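Fillen fingers against the Vondimness set, same arm

The Fillen fingers came off the arm in March and the Vondimness pair went on. I kept everything else as it was: same Forsyth controller, same wrist camera, same white table. Grip force was capped at 70 per cent for both sets.

The Fillen pair is shorter and closes faster. It is good on mugs and bowl rims and poor on anything that has to be lifted out of something else, as the knuckles foul the rim before the tips get low enough. The Vondimness tips are narrower and reach further down. They also flex, and the controller reads that as contact up to 3 mm early. I have put an offset in the config, which is crude but has held so far.

Mounting took 2 attempts. The Skindby adaptor plate has a bolt pattern that matches the drawing only if you read the drawing from the back.

The log now stands at 1,342 grasps across both sets. Most of the misses with the longer fingers are approach errors, with one tip arriving well before the other.

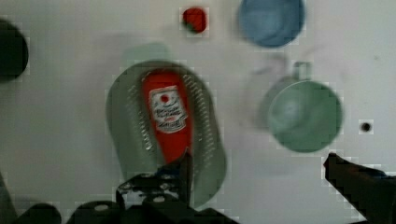

2 min read

The ketchup bottle lying in the colander is the hard case. With the fingers wide open, the left one is at the bottle and the rim while the right still has a long way to travel. Closing from there tends to drag the dish sideways. Centring on the bottle first helps, but the wrist stream is so blocky at this bitrate that the edge detector picks up compression squares along the outlines. Next job is a higher bitrate, then the Fillen set again on the same layout.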